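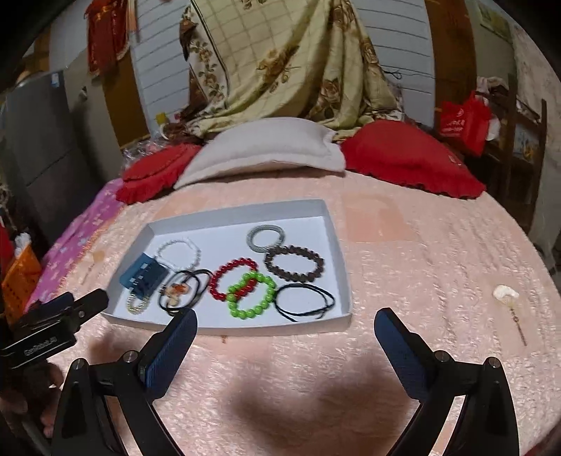
Start with the pads, Araba Frimpong told us, because half the faults I get sent are muck on rubber and the other half are a screw that somebody meant to tighten.

Chapter 9
Looking After a Hand-Held Gripper

Fair warning, then. Most of this chapter is cleaning and tightening. Chapter 8 dealt with the bench arm, which stays where you bolt it. A hand-held gripper goes out to people's homes, gets put down on blankets, gets carried by the wrong end. It wears differently and it needs looking at more often.

By the end you should be able to:
check the finger pads and decide whether to clean or change them
find and take up play in the pivots
set the opening and confirm both fingers close together
fill in a service card that the next person can read

What you need to know first: the thread and fastener section of Chapter 3, and how to use a small torque driver. If you skipped Chapter 3, go back. It's short.

9.1 Where the wear shows

Look at the fingers with the gripper open, as it is over the tray of bracelets in the opening picture. Two places matter. The inner faces, where the textured pads sit, and the pivot joints, where you can see the small screw heads. Pretty well everything in this chapter happens at one or the other.

Pads first. Texture is what holds a thin cord or a smooth bead, and texture fills up. Blanket fluff, skin grease, talc, glitter off hair clips. A filled pad still looks all right from arm's length – you have to tilt it to the light and drag a fingernail across. If the nail skates, clean it. If it skates after cleaning, change it. Always change both pads, even when one looks fine. A new pad facing an old one pulls small items to one side and you will spend an afternoon blaming the calibration.

Then pivots. Hold the body still, take one finger by the tip, rock it sideways. There should be next to nothing. Now the other. Compare them. What you are feeling for is a difference between the two as much as the amount.

On the Morholm course the interval was set at 400 closing cycles for a wipe and a look, and 800 for pads off and pivots checked with the driver. Those are the figures used in the exercises here. Work on soft furnishings needs the wipe sooner, Sivaprasad Nambiar did his every lunchtime and kept his pads far longer than the rest of the group.

9.2 Before you touch a screw

Power off. Battery out if it has one. Clamp the body, never the fingers.

Photograph the joint before you undo it. Put a lidded box under the work, small silver screws and deep carpet do not mix. One finger at a time, so the other one is always there to copy from. No thread lock anywhere near the pads, it creeps.

And wipe the pads before you start, not only after. Grit carried from the pad into an open pivot is how a ten minute job becomes a new finger.

Case note: the Dankwa grippers

Heloísa Bragança's team at Dankwa had one gripper that dropped anything thin. Beads, fine. Cord slipped out every time. They changed the pads, changed them again, then sent it off to be recalibrated. Came back the same. Brian Magesa rocked the fingers and found one pivot slack, so the tips met slightly crossed and the pads only touched along an edge. Round things got held anyway. Cord didn't. The service card said "checked OK" for the last 600 cycles, with no intials against any of it.

Keep that card in mind, we come back to it in 9.6 when you write your own.

Try this now, before reading on. Close the gripper slowly on a strip of plain paper and pull. Then do it at the tips only, then at the base of the pads. Write down where it grips and where it slides, and keep the sheet for for section 9.3.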